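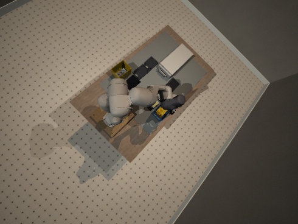
The Width of a Board

Wood changes size across the grain for as long as it is in service. The change is small per inch and large per table, and most failures in solid tops can be traced to a builder who treated it as zero.

The mechanism is well understood. Water in lumber exists in two forms: free water in the cell cavities, and bound water held in the cell walls. Free water leaves first, and its loss changes weight but not size. Below the fiber saturation point, which for most species falls between the high twenties and thirty percent moisture content, the walls begin to give up bound water and the board shrinks. From there down to oven dry the relation is close to a straight line, so it can be handled with a single coefficient for each species and cut.

Flatsawn red oak moves a little under four thousandths of an inch per inch of width for each one-point change in moisture content. Quartersawn red oak moves less than half of that. Along the grain, sound straight-grained lumber moves so little that furniture builders leave it out of the calculation.

Take a flatsawn red oak top 25 inches wide, glued up at 13 percent and moved to a heated building where it settles at seven. It will lose just over half an inch of width. The same top in quartersawn stock will lose just under a quarter inch. Both figures assume the top is free to move. If it is screwed tight to a steel frame or glued to a cross-grain apron, the stress has to go somewhere, and it usually goes into a split at one end.

Clemeo, a contract maker of solid-wood tops, keeps a service log that gives some idea of how often this happens. Of 991 tops in the log when Witness examined it, 101 had come back with a complaint involving movement. The largest group had splits running in from the end grain. Next came cupping, then open glue lines. Very few of the returned tops showed a defect in the glue itself. The common factor was the attachment, in most cases a round hole and a tight screw where a slot was called for.

Slots are the least expensive remedy. The fixed point goes at the center of the width, so that movement is divided evenly to each side, and the slots get longer toward the edges. For the oak top above, each edge travels a bit more than a quarter inch. A slot cut for an eighth will bind well before the top has finished moving. Washers should be flat and wide, and the screw should be snug enough to hold the top down without crushing the fiber around the slot.

What the meter reads

Handheld moisture meters come in two types. Pin meters measure electrical resistance between two points, and resistance rises steeply as wood dries. Pinless meters sense the dielectric response of a volume of wood under a plate. Neither measures water directly, and both need a species correction. 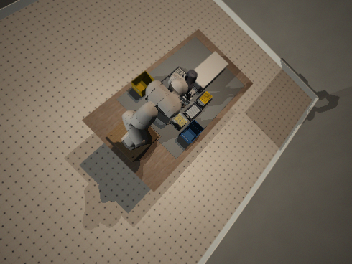
Temperature matters as well for the pin type. Warm wood conducts better than cold wood at the same moisture content, so a cold board brought straight in from an unheated shed will read too dry. The Omach pin meter used at Clemeo has a correction table printed on the inside of its case, and the shop's written procedure requires the reading to be taken after the stack has sat indoors overnight. Surface readings are recorded but not used for acceptance. Insulated pins are driven toward the core, and the core figure decides whether the board goes to the planer.

The gap between shell and core is often more useful than either number alone. A board that is dry outside and wetter inside will cup after it is surfaced, and it will cup more if the planer takes all of its depth from one face. Equal cuts from both faces leave the gradient balanced. The board may still change size, but it is far more likely to stay flat while doing so.

The building as a variable

Relative humidity sets the moisture content wood will eventually reach, and heating lowers relative humidity. At room temperature, air held at 25 percent takes wood down to between five and six percent. Air at 65 percent brings it up to about 12. A building that swings between those values will work its tables hard, no matter how well the lumber was dried.

At Cairns, a small shop that builds benches and library tables, a test panel of unfinished beech hangs near the assembly area. Its width is marked on a steel rule screwed to the wall behind it. The panel is widest in August and narrowest late in the heating season, and the pencil marks for the two conditions have stayed close to the same place from year to year. Tops glued up in summer get their edge slots cut with most of the free length toward the center, on the assumption that they will shrink. Winter tops get the opposite.

Finish slows the exchange of moisture but does not stop it. A film finish on all faces will smooth out a wet week and do very little about a dry season. Finish on the top face only is worse than it looks, as the bare underside gains and loses moisture faster than the sealed side and the panel bends. Both shops coat the underside with the same number of passes as the top. Cairns also seals the end grain twice before assembly, with the second coat applied after light sanding and left overnight before the top is turned over.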